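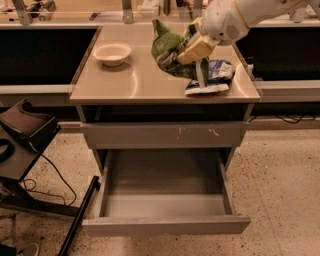 Aqeel thinks I should wait for the second version. He said it again tonight over the phone, that 2,909 dollars is a lot to hand over for an arm that puts snacks away, and that by spring Mudona will have it cheaper or be out of business. I told him I'm not buying anything yet, I'm only trying it, and he made that noise he makes.

October, past eleven, feet sore. I want to get this down before I lose it.

So the thing on trial is the Restero, Mudona's arm-and-software package for stockrooms and break rooms, and I've got it until the end of the month. I used the gray cabinet with the two drawers for practice, bottom drawer pulled all the way out, bags on the top. The green bag was the one I was worried about! It's all crinkle and air, there's nothing to get hold of, and those blocky yellow fingers looked way too clumsy for it. But it took the bag by the upper part and held it up there, dangling sideways over the blue and white one, and I stood there grinning like a fool.

I wasn't so happy with the teaching part. The booklet promises a new task in 3 demonstrations and I needed a lot more than that (I quit keeping track after lunch, and I was also hungry, so blame me for some of it). You have to guide the arm through the whole move, slowly, and if you stop to scratch your nose it learns the stop too. Twice I had to throw out a whole batch and begin over. The Fendden I tried in the summer was easier to teach, I'll give it that, but it squashed chips to powder and the sales guy kept calling that "within tolerance."

Evaristo Bortolotti from Mudona called around four to see how I was getting on. Nice man, talks fast. He wants me on the service plan — 400 a year, or 600 with the swap-out arm if yours dies. I asked whether new fingers count as a repair or as a supply and he said he'd get back to me, so I wrote that on the back of my hand, where it still is. I also asked about bowls. The little white one on the cabinet is next on my list and I don't know if I should even try it with these fingers or ask for the softer set. He said try it. Easy for him, it's my bowl.

The menus need work. "Resume" and "restart" sit right next to each other and I hit the wrong one, of course I did. I do like how quiet it is, though. I had the radio on low and could follow every word.

Bangash still owe me a quote for theirs and I suppose I should wait for it to be fair about the whole business. I'm leaning toward the Restero. Don't tell Aqeel.

Tomorrow: the bowl, slow speed, towel on the floor. And email Evaristo about the fingers before I wash my hand.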